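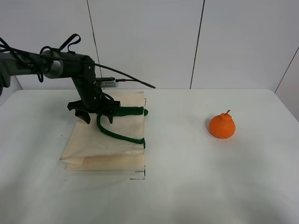
Do you ever really get to the bottom of the bag pile, asks a reader signing herself only as Prestine, or does everyone just keep stuffing more behind the pantry door? We get some version of that every October, when the farm stands are winding down and folks bring their shopping bags in from the car, so we've put our answers together on one page. Grab a cup of coffee, we do go on a bit!

How should I fold a cloth bag with long handles?

Lay it out flat and smooth it with the side of your hand, pushing the air toward the opening. Fold the sides in, then bring the bottom up, and keep going until you have a rectangle that suits your shelf. Leave the handles for last. Some of us at the Gornberg shop tuck them into the final fold, and some like a loop left out on top so the bag can hang on a hook or be pulled from a full basket in a hurry. Both are fine, and we've had some very long lunches over it.

My folded bag is thick and won't stay shut. What am I doing wrong?

Probably nothing, dear. Canvas has a mind of its own, and where several layers meet along one edge you'll always get some bulk. Try one fold fewer, and set a heavy cookbook on it overnight. If the handles are stitched on with tabs, fold beside the stitching and it will lie a good deal flatter.

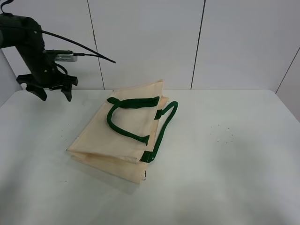

Can I wash it first?

Please do, especially if it has carried fruit (a forgotten persimmon at the bottom of a bag is a sad thing to meet in November). Cold water, mild soap, and hang it up to dry by the bottom hem. Pale cotton with colored handles should go in by itself the first time or two, in case the dye runs. Make sure it's dry all the way through, seams included, before you fold it.

How many bags should I keep?

We settled on 12 for a family that cooks at home, and that's generous. My own house had 19 before I finally had a good sort through them, and I'd honestly forgotten half. The extras can come to our swap shelf at the Howells branch, clean and folded please, any afternoon before five.

Do you take bags with stains?

Yes, if the cloth is sound and the handles hold. Badly worn ones we cut up for dust rags.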